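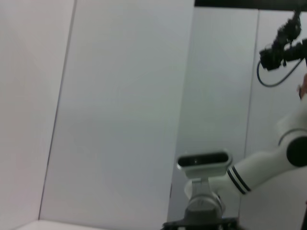

Slide 1. White panels, dark seams.

Good evening everyone, and thank you for coming out on a Monday, which I know is a big ask. Find a chair, grab a cup of tea if you haven't already, the urn is slow but it gets there. (Wait for the back row to settle.)

Tonight is about painting a room white. I know, I know. When I put the title in the Plodix newsletter I got a few replies asking whether we'd run out of topics. But I've been mixing and matching paint for a good long while now, most of it behind the counter at Kristiansen, and white is the colour people bring back more than any other. They don't bring back the navy. They bring back the white, with a long face, and say it's gone green.

So, first point. White takes its colour from whatever is near it. Have a look at the slide again. One panel comes out plain white, the big one beside it is a pale gray-white, and the ones on the right are a touch grayer again. The strip along the bottom left is the brightest of the lot. Stand in the corner of your own living room tonight and you'll see much the same sort of thing, I promise, even if every wall came out of one tin.

(Pause. Ask: who here has a white room they don't like? Let a few people answer, don't rush this, it's usually the best part of the evening.)

Second point, the light. North and south matter, and remember to swap them around if you've been reading English decorating magazines, as their sun is on the other side of the house. I did my own hallway from one of those magazines and lived with a very chilly hallway for two winters. A room that gets the afternoon sun can carry a cool white beautifully. A room that looks onto a fence and a big lemon tree will pick up the green of the tree, and that's your returned tin right there.

Pass around the sample boards now. There are 14, please keep them in order if you can, and please don't put your cup on them. Number 1017 is the one everybody picks under the hall lights. Carry it over to the door and see if you still like it. I go off it every time.

Third point, sheen. Flat on the ceiling, low sheen on the walls, something tougher on the skirting. Sheen will show up a bad patching job from across the street, so if your plaster is a bit lumpy, go flatter. We had a lovely old weatherboard place out at Prement where the owners wanted gloss from floor to ceiling, and every nail hole since the war said hello.

(If running late, skip to test pots.)

Test pots. Paint a big piece of card, two coats, right to the edges, and move it around the room over a few days. Prop it behind the couch, next to the curtains, down by the carpet. Please don't paint little squares on the wall itself! Your old colour will be sitting all around them and your eye will compare the two the whole time. And look at it at breakfast as well as after tea, when the lamps are on. Warm bulbs will turn a creamy white into custard.

Last bit is on corners and cutting in, and for that I'll need the Fultent brush out of the blue bucket and the spare board. Check the drop sheet is down before opening the tin.

Questions, then raffle. Remind them about August, bring a cushion cover or a bit of curtain fabric from home.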